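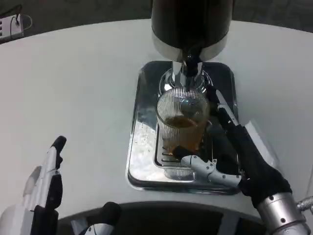 Home Tickets Parts Returns Contact

Posted Tuesday, 4:10 pm, by Zoseck Support Desk

Ticket 548: Takivar tabletop dispenser, slow pour and drip after close
Site: Sornbridge tasting room
Status: Closed, part replaced

Reported problem

Customer reports that the pour slows down when the canister is below half. After the tap is closed, the spout continues to drip for several minutes and liquid collects on the base. Customer has wiped down the base and run one rinse cycle with no change. The unit was bought in February and has not been opened since.

First checks

Lid vent. Customer unscrewed the lid a quarter turn and poured again. No difference in flow, so the vent is not blocked. Lid tightened again.

Table level. Checked with a phone level in both directions. Within limits.

Tap handle. Moves through full travel and returns by itself. No side play.

Flow test, canister below half: 460 ml in 109 seconds. This is well under what the unit should deliver. Customer used a kitchen jug for the measurement, as the ribbed glasses have no fill line and are hard to read from the side.

Asked customer to repeat with the canister full. Flow was better at first and then fell off in the same way. Drip present in both cases.

Glass position

Customer also asked why the base is wet on one side only. The grille does not cover the whole base. With the glass close in to the chrome neck, the grille can end up beside the glass, and anything that runs down the outside stays on the flat surface. 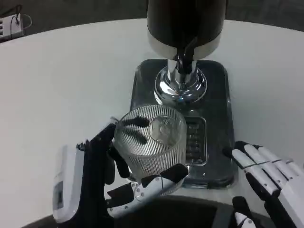

Reading time: 2 min

Advised customer to move the glass onto the slats before opening the tap and leave it there until the drip stops. This keeps the table dry but does not fix the fault. Ticket kept open.

Valve inspection

Customer drained the canister, lifted it off the neck and set it upside down on a towel. Valve seat removed with the key supplied in the box. Findings as reported:

- Seal ring flattened on one side, with a small nick on the inner edge.
- Brown film on the screen above the valve. Customer serves iced tea on weekdays and beer on weekends, with a water rinse between.
- Spring clean, no corrosion.

The film on the screen explains the slow pour. The nick in the seal explains the drip. These are separate faults and cleaning the screen alone would have left the second one.

Action

Screen soaked in warm water with dispenser cleaner, brushed, rinsed. Seal kit sent from Melnychuk Parts, 2 rings per kit. Customer fitted one and kept the other as a spare. The ring goes in with the beveled side down - the drawing in the older leaflet shows it the wrong way up.

Retest

Same jug, same level in the canister. Flow steady to the bottom. Tap closed, paper towel placed under the spout and checked after ten minutes: dry.

Note for the site

Rinse with cleaner at each change of drink. Water alone does not remove tea film from the screen. Dry the chrome with a soft cloth; scouring pads will mark it.

Customer confirmed the fix by phone and agreed to close.

Contact Zoseck Support | © Zoseck | Back to top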